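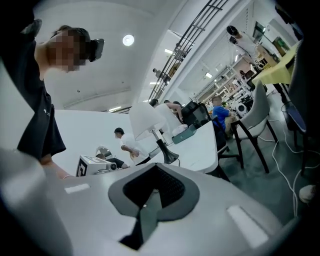
How often do we clean the grippers? Every 200 cycles, plus once more before anyone goes home for the night.

I used to be a skipper on this, I admit it. When I joined the Astside floor in September, Kirsten Hedegaard handed me a lint-free cloth and a soft brush and told me these two would be my best friends, and I laughed. Then my unit started dropping things at random and I spent a whole afternoon blaming the software (sorry, Kenta!). It was dust in the mesh. Plain old dust.

So, the routine as we do it now. Power down at the tool switch first, then brush the mesh with short strokes, always toward the tip of the pad. Don't press. Wipe the shell with a dry cloth, and keep the spray bottle well away from it. After that, open and close the jaws by hand and listen for a click on the way back. If you hear one, the return spring needs a look and the unit goes to Nawal Shawky's bench, with a note on it please, she is tired of guessing!

Zeroing comes after cleaning, never before. Hold the jaws shut for 5 seconds, wait for the beep, then run 25 practice grabs on the foam block. I like to do mine while the kettle boils. If more than one grab slips, clean and zero again.

Two bits of news while I'm at it. The new springs from Fleden are in, a box of 100, on the shelf behind Kenta Kaneko's desk. And the log sheet has moved from the clipboard to the shared folder, so anything done after 11/20/18 goes there. Kazuhiro Fujimoto still has the paper one if you need to look up an old repair.

Questions to me or Kirsten, we're both in most mornings.

Hiyori Uchida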